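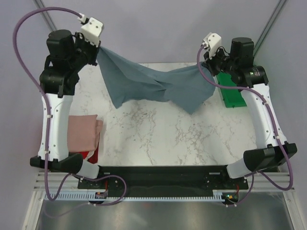

# About Skotura

Skotura is a small rental and property management agency in Temcombe. We look after houses and apartments for owners who live far away, or who live near but do not have the time. At this moment we manage 129 homes, almost all of them inside the town and in the villages along the river road.

We started with two apartments above a bakery. The owner had moved abroad and asked us to find a tenant, collect the rent and answer the phone when the boiler stopped. We did this from a kitchen table for the first winter. After that came the neighbor of this owner, then the cousin of the neighbor, and the agency grew in this way, by one person telling another. We still do very little advertising.

Our office is on Giáp Street, on the ground floor, next to the shoe repair. The door is open from 9 in the morning until 5:30. At lunch there is always one person at the desk, but please have a little patience if the phone is ringing at the same time.

## What we do for owners

Before we offer a home for rent, we visit it and write down the condition of every room. We tell you what rent we think is correct for the street and for the size. Sometimes this is lower than what the owner hopes. We prefer to say it at the beginning, because a home that stays empty for three months costs more than a small reduction.

When a tenant is found, we prepare the lease, receive the deposit, and make the inventory together with the tenant. During the lease we collect the rent and send it to you before the tenth of the month, with a statement on one page. Repairs under the amount which you agreed with us are done directly. For anything bigger we call you first and send you two prices.

We inspect each home two times per year. You receive a written report, also when there is nothing special to report.

## What we do for tenants

Tenants are our customers also, even if it is the owner who pays our fee. We do not ask money for a viewing or for an application form. If you apply for a home, you will get an answer, yes or no, and we try to give it within two working days.

Repairs can be reported by phone, at the office, or in Zusteo, the online account we use for all our homes. In Zusteo you can also find your lease, your inventory and the receipts of your rent. If you do not like to use a computer, this is no problem. Roughly 34 of our tenants still come to the desk with a paper note, and the note goes in the same list as all the others.

For water leaks, no heating in winter, or a front door that does not lock, there is a night number. It is printed on the inside of your meter cupboard and on the first page of your lease.

## Things we do not do

We do not sell homes. If you want to sell, we can give you the tenant file and the repair history, and a sales agent can continue from there. We also do not manage vacation rentals or single rooms. The rules for these are different in Temcombe and we do not know them well enough.

## Our fees

The management fee is a percentage of the rent received, so in a month without rent there is no fee. The cost of finding a new tenant is separate and is paid once. The full list hangs in the office window, and we can send it by mail or email if you ask. It is updated every January.

## Coming to see us

You can come in without an appointment for keys, papers and short questions. For a talk about a new property, please call before, so that we can keep an hour free for you. Please bring the last energy certificate and, if you have it, a floor plan. Parking is possible behind the building, entrance by the side lane.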